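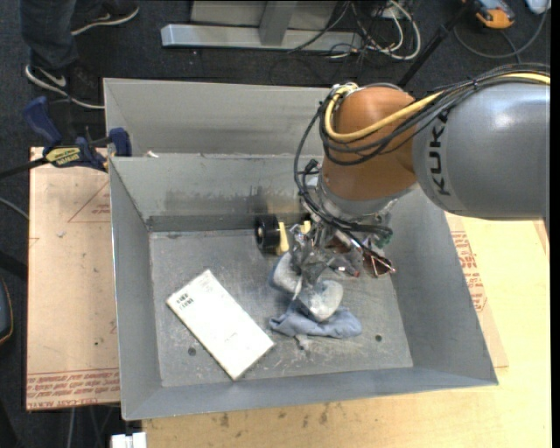 Sorting Leftovers from a Metal Bin
Noémie Renaud, project report, Ververidis workshop course

1. Background

The large gray bin in the Ververidis workshop collects whatever is dropped in it. My project was to find out what ends up there and propose a better way to sort it.

2. The bin

The bin is sheet metal with sloping walls and a flat floor. The floor is scuffed, and the inner back wall has dark smudges and rubbed patches. Small scraps are easy to miss against the gray, and so is a crumpled blue-gray cloth. A black wheel-like cylinder near the back wall stands out much better.

3. Method

I emptied the bin 3 times in January and laid everything out on a bench. Each session took 15 minutes. Items were grouped as cloth, scrap or parts.

4. Results

In total there were 18 items. Of these, 9 were cloths. The rest was scrap and parts.

5. Proposal

Put a separate cloth container beside the bin. Parts should go back to the shelf at the end of the afternoon.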